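## 4. Reporting a stolen animal on the Prunley herd register

Right, this is the part of the register we're proudest of! A good report puts your missing cattle in front of every member farm in the Miltport district, plus the police desk, while the trail is still fresh. Please set up your holding (section 2) before you start.

1. Sign in and open **My herd**.
2. Tick each animal that's gone. If you run a big herd, type the last four digits of the ear tag into the search box – lovely and quick, even with 700 head on the list.
3. Press **Mark as stolen**. The tag turns red for all members.
4. Fill in **Last seen** with the field name and the time, such as "Lower kraal, 6 pm".
5. Add marks a stranger could spot: horn shape, brands, an old scar, a torn ear.
6. Type in the police crime number. No number yet? Choose **Waiting**, and you'll have 10 days to add it.
7. Press **Send alert**, then write down the alert code.

> **Note:** You can add up to 2 contact numbers to an alert. Pick phones that will be answered at night.

> **Caution:** Don't name a suspect in the notes box. Every member can read it, and a name in there can spoil a court case. Give names to the police only.

> **Caution:** If another member finds your animals, ring the police before you set off. Never go to collect them alone.

### 4.1 Changing or closing an alert

Open **Alerts**, choose your code and press **Edit**. When an animal is back home, check its tag against the register, then press **Recovered**. Mawar Krishnan got the whole thing down to one button in February, and it's a joy to use.

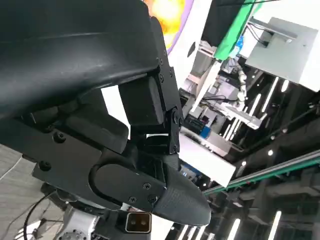
**Can I report an animal that has lost its ear tag?**

Choose **No tag** at step 2 and enter its breed, sex, age and colour, then carry on from step 4 as usual.

If the alert won't send, look for error 83. It means the holding number is missing, so go back to **My holding**, fill it in and press **Send alert** again. For anything else, leave a message for Mohammed-Awal Acheampong on the members' board.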